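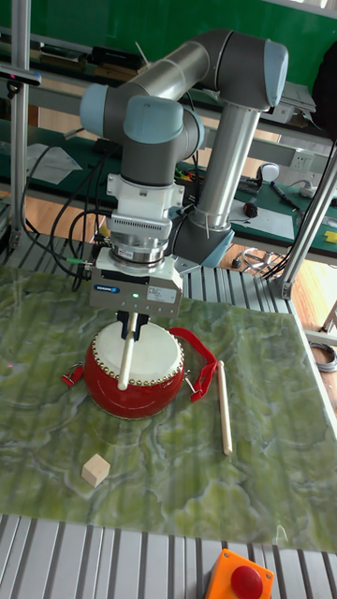

Drumming on the Bidine demo table, with the stick tip at the rim.

Bidine Table Cell
Fokell / Benchtop cells / Open day notes

Hi, I'm Irén Vida, and I run the demo room at our Fadville shop. If you came by for the open day on June 6, 2018, you probably heard the Bidine before you saw it! Quite a few people have written since then asking what exactly was on that table and whether they can buy one, so I've put the answers on the product page where they belong.

What it is

The Bidine is a small robot cell built around a tabletop, with the arm mounted at the back corner and slotted aluminum extrusion running around the outside. You can bolt pretty much anything to the extrusion — a post, a brace, a cable clip, a shelf if you must — and move it later when you change your mind. I change my mind a lot, so I like that part.

Yes, the green marble pattern is a real option. I picked it for the demo table and I got teased for it all through May. Plain gray is the standard top and costs the same.

The drum demo

The job is simple to explain. The arm takes a wooden drumstick in a two-finger gripper (ours has a SCHUNK on it), brings the tip down to a small red drum, and plays a short pattern. Holding the stick is the easy bit. Getting a decent sound took me most of a week, because a stick that's held hard at one end doesn't bounce the way it does in your hand. Come in too slow and you get a thud, and if you linger on the head you get a sort of buzz.

I start the approach at the rim and work inward from there. The rim is a good place to check your height, and if you've got it wrong you find out gently. The second stick stays on the table beside the drum so visitors can pick it up between runs and feel how light it is. Please do that only when the arm is stopped and I've said okay.

There's a little wooden cube in front of the drum, too. It belongs to the pick-and-place program, which is what I run when people's ears need a rest. Bíró from our wiring bench prefers that one by a long way.

Things people asked

Can I stop it myself? You sure can. The orange box with the round red button sits on the front strip, right in the middle, where you'd naturally put your hand. I let every group press it once during a run. Kids love it, and so do plant managers.

Do I need to know how to program? For the cube, no. You move the arm to a spot, save it, move it to the next spot, save that. For the drum you'll want somebody who's comfortable adjusting speeds and timing, and who has some patience.

Will it play both sticks? One arm, one stick. I get this question every single time and I still wish I had a better answer.

Are the cables always out like that? On the demo table I leave them hanging by the arm so I can swap a gripper quickly. A customer cell ships with a sleeve and clips, and we'll fit them for you.

Booking a demo

Demos run 20 minutes and we take groups of up to 12. Bring your own part if it fits in a shoebox and isn't wet, sharp or alive. I'll try to get the gripper around it while you're standing there, and if it doesn't work out I'll tell you what fingers I think you'd need.

Ordering

Catalog number: Bidine 39
Top: plain gray or green marble pattern
Included: table, extrusion surround, stop box, cable sleeve and clips
Sold separately: arm, gripper, gripper fingers
Deposit: $1,000, taken when we confirm your layout
Drum: not for sale, sorry, I've grown attached to it

Call the Fadville shop and ask for the demo room, or stop by the counter and have them ring me.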